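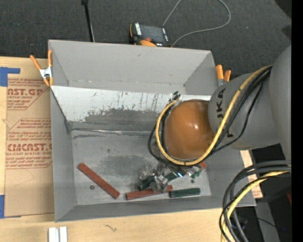
When I moved to Lunde in May, I thought that the language would be my biggest problem. I was wrong, it was the bread. The bread in the shop is soft and sweet, and after two weeks I missed the dark rye of my grandmother so much that I decided to bake it myself.

Rye is not like wheat. You do not knead it, you only stir it, and it sticks to everything, also to the door handle. My starter was very lazy in the beginning. I fed it every morning with 40 grams of flour and the same of water, and for six days it did nothing. On the seventh day it climbed out of the jar.

My neighbor Ottar Midtbø gave me the best advice: wait with the cutting until the next day. I did not listen the first time, and the knife came out like from glue. Now I wrap the loaf in a towel and go out of the kitchen.

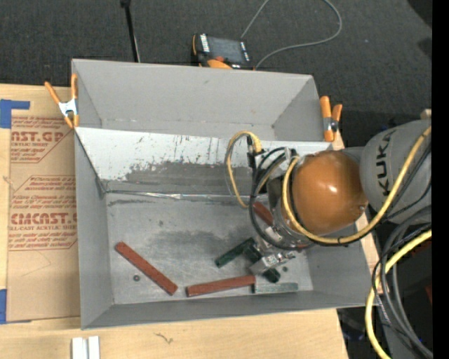
Orange clamps on the rim, cable on the carpet.

My last loaf weighed 1000 grams before the oven. I bake it very hot for the first minutes, then lower, for about 103 minutes in total. It is long, but the crust becomes as I remember it. Next I want to try with caraway, which my grandmother never allowed.

2 comments

Elsa Solberg
I had the same with my starter! Mine woke up when I moved it on top of the fridge.

Hamish Donnelly
Caraway, yes please. Do you use a tin or bake it free?

Contact | © 2026 | Back to top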